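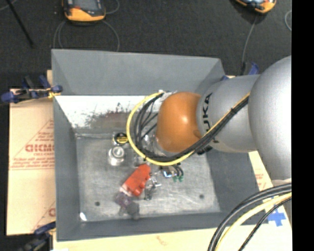

The league has decided every regular season game will be seven innings starting this spring, and I've now read the announcement three times looking for the reason. It says "modernizing the product" and it says "fan feedback". It doesn't say which fans, or what they were asked. If you've ever looked down into a big grey bin and seen bare metal, a few pale scratches and some smudges, you know how I felt getting to the bottom of that page. So, a thread.

First, what's changing. Seven innings instead of nine. That's 21 outs a side instead of 27. Extra innings start with a runner on second. Playoffs stay at nine, for now. The "for now" is theirs, by the way, and I don't love it.

The headline claim is that games will be 40 minutes shorter. Sure. Cut two innings off anything and it gets shorter. I could get you home even faster by playing five. That's not a pace of play fix, it's just less baseball.

What makes me grumpy is that the slow parts are all still there. The batter who steps out after every pitch to redo his gloves. The catcher strolling to the mound with nobody on and a four run lead. The between-innings break that lasts as long as the half inning before it. None of that is touched in the new rules. Not one line.

I was at the Tokstead home opener last year and the first three innings took longer than the last four. You could feel people getting fidgety in the third. Under the new format you'd keep those three slow innings and throw away two of the good ones.

"But the majors did a pitch clock and it worked!" Yes, and look at what they did. They kept all nine innings and went after the dead time. If you want to copy somebody's homework, copy the right page.

I asked about a clock at the preseason meeting in Gretholm. The answer was that a clock costs money and needs someone to run it. Fair enough. But umpires already carry a watch. You can tell a hitter to keep one foot in the box and call a strike when he doesn't. That's free, and it was on the books here for years without ever being called.

Now the pitching argument, because it's the one I half believe. Rosters are thin. Rolon finished last season with an outfielder throwing the eighth and ninth most Sundays, and it was ugly. Fewer innings, fewer arms needed. I get it.

Except the same announcement adds doubleheaders. Two sevens in a day is fourteen innings. A single nine is nine. You've told me the staffs are worn out and then handed them five more innings on a Saturday. Somebody explain that one to me slowly.

The full schedule is 122 games across the league, same as last year, only packed into fewer dates. So call it what it is – a travel saving. Fewer bus days, fewer nights of lights, fewer umpire trips. Those are real costs and I wouldn't laugh at anyone for wanting to cut them. Just say so.

I'd honestly respect "we can't afford nine" a lot more than "modernizing the product". One of those is a problem we could talk about. The other is a slide.

Season pass, in case you were wondering: still $300. Less baseball at the same price. I looked for a discount, a voucher, a free hot dog, anything. There's a line about "enhanced value" and a new parking arrangement at Akinola Field, where parking was already free.

Records. I know most people don't care, but I keep score and I care. What's a complete game now? Is a seven inning no-hitter a no-hitter? The league says stats will be "contextualized". I've been around long enough to know that means an asterisk at first and then no asterisk.

And hitters lose more than people think. The guy batting ninth gets two trips in a lot of these games, three if things go well. Some of the kids at the bottom of the order are there trying to get noticed by a college coach. Two at-bats and a bus ride home isn't much of a look.

Strategy changes too, and not in a way I like. A starter who gets through five has basically won you the day. The comeback in the eighth, when the tired bullpen is in and the top of the order comes around again, is gone. That's my favourite part of the sport and it's the part they cut.

Someone will say softball plays seven and softball is great. It is great! Softball was built for seven, with shorter bases and a different rhythm to the whole thing. You can't take scissors to a nine inning game and expect it to come out as that.

Someone else will say I'm an old crank who hates change. Partly guilty. But I liked the expanded playoffs, I was fine with the DH, and I argued for the netting down the lines when people were whining about their view. My problem with this one is that it arrived with a conclusion and no working.

What would change my mind? Put out last season's game times, inning by inning. Show me when people leave. If the stands really do empty after the seventh, okay, I'll listen. My guess is the school-night crowd leaves at the same time on the clock no matter what inning it is, and a 6:30 start would do more than all of this.

That's the other thing I can't get past. First pitch at Gretholm is still 7:15. On a weeknight. In a town where half the crowd starts work before the sun's up. Move it 45 minutes earlier and you've beaten the famous time saving without losing a single out.

I'm told the format was voted on back in December. The announcement is dated April 12, 2023, with rosters set and passes mostly sold. You can draw your own conclusions about the timing. I've drawn mine.

I'll still go. I renewed before I knew, which I suppose was the idea. I'll be behind the third base dugout with my scorebook, which has nine columns on every page, and I'm not buying a new one.

One last thing and then I'll leave it. If you have a pass, email the league office and ask for the survey questions. Just the questions, not even the results. I did that this morning and got an auto-reply about group bookings.

Home Explore Scores Standings Lists Profile More

Replies

leftfieldlou: The runner on second thing bugs me more than the seven innings. Free baserunner after you've already shortened the game? Pick one.

gretholm_bleachers: Counterpoint, I have two kids under six and have never once seen a ninth inning in person. Seven sounds lovely to me. Agree about the price though.

scorebook_dad: Asked about the passes last week. Was told doubleheaders count as one admission so it "evens out". It does not even out if you can't be there all Saturday.

knucklecurve44: Ex-umpire. We stopped calling the batter's box rule because managers complained and the league didn't back us. You're right that it was free.

toksteadtarp: 7:15 is so the concession can get a supper crowd. Ask me how I know.

leftfieldlou: @toksteadtarp well now that's a better reason than anything in the announcement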